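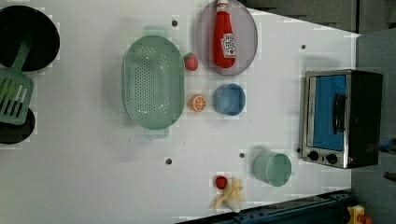
4.3 Recording a demonstration by remote control

Before you begin: complete the joint check in 4.2. The Wilumitz hand controller must be charged to at least 80 per cent.

1. Set out the play kitchen. Use the items on your task card and leave the rest where they are. For the card "strawberry to colander", the small red strawberry starts on the counter beside the rim of the colander.

2. Check that the toaster oven door is closed.

3. Hold the controller level and press Link. The lamp turns green after 2 seconds.

4. Press Record. Move the arm to a point over the item, lower it, close the fingers and lift.

Note: Approach small food pieces from straight above. A slanted approach tends to push them across the counter.

5. Carry the item over the colander and open the fingers. Withdraw upwards before moving sideways.

6. Press Stop. Mark the run Keep or Discard. Discard any run in which you paused for longer than 2 seconds.

7. Return the item to a different starting spot and repeat until 24 runs are marked Keep.

CAUTION: Do not reach over the counter while the lamp is green. Press Link again to release the arm first.

Note: Slotted tools lying across a pan can catch on the fingers. Lift them by the handle.

Kept runs are copied to Naltia when the session is closed. Report missing runs to Thư Khổng.

Section revised 21st June. The April task cards remain valid.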